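Gilgate Room Clearing Set

Last updated: 4th April

Summary

Gilgate is a set of 3556 short clips of people clearing and resetting a shared office room: picking up packaging, emptying desks, putting things back by the fridge. Each clip has one activity label and a plain-text note. Lâm Sầm maintains the labels.

Contents

clips/ one folder per session
notes/ one text file per clip, UTF-8
labels.csv clip name, activity, item, outcome
splits/ train, validation and a held-out list of 284 clips

Item classes

Plastic bags have their own class, "bag_soft", whatever is printed on them. Paper sacks go under "bag_stiff". Up to January both were filed as "bag"; scripts written for version 2 need the mapping in splits/legacy.csv. Furniture and fridges are labelled as "fixture" and never as items.

Known problems

Clear plastic against white desks is hard to outline, and 400 clips have no outline for that reason. Outcome is left blank where the clip ends before the item is put down.

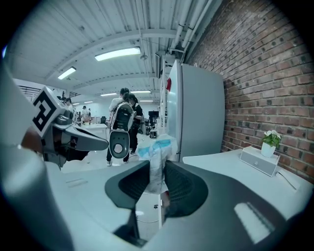

Class bag_soft: crumpled translucent bag with pale blue patches; fixtures include white desks and a white fridge.

This site uses cookies to remember your settings. Accept | Manage

Related
Drudeck Cupboard Set
Hyvönen Folding Notes
Skelmont Packing Set, version 3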